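Home & Kitchen > Your Questions
3 min read

Stone worktops: the questions you keep sending us

Is marble a terrible idea in a kitchen?
It depends how you feel about stains. Marble marks if you so much as mention lemons near it. Some people call this patina. Other people have paid for the worktop and call it something else.

What about granite?
Much tougher. You can be fairly careless with granite for years, and at Clandden we have customers who have made a real effort.

How often should I seal it?
Once a year for most marble. Put a few drops of water on the surface and leave them for 19 minutes. If the stone darkens underneath, it wants sealing. We sell Trovar sealer at the counter, and a tin covers a normal kitchen with enough left to lose in the shed.

Can I use vinegar? My mother always did.
Your mother probably had Formica. No vinegar, no limescale spray, no bathroom cleaner. Warm water, a drop of washing-up liquid, then a dry cloth.

There is already a ring on mine. Now what?
If it is dark, it is a stain, and a poultice left on overnight may lift it. If it is pale and dull, the acid has eaten the polish - that needs a visit from Nahom Moges, who charges £70 and will be very nice about it.

Where should I keep bottles?
On a tray. Oil creeps down the outside of a bottle and sits underneath it, waiting for guests.
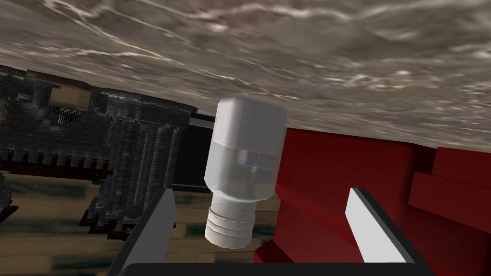
Do you take back offcuts?
Only our own, and only pieces over 168 mm wide. Ask for Sumeya at the yard and bring the receipt.

Tags: worktops, marble, cleaning, regrets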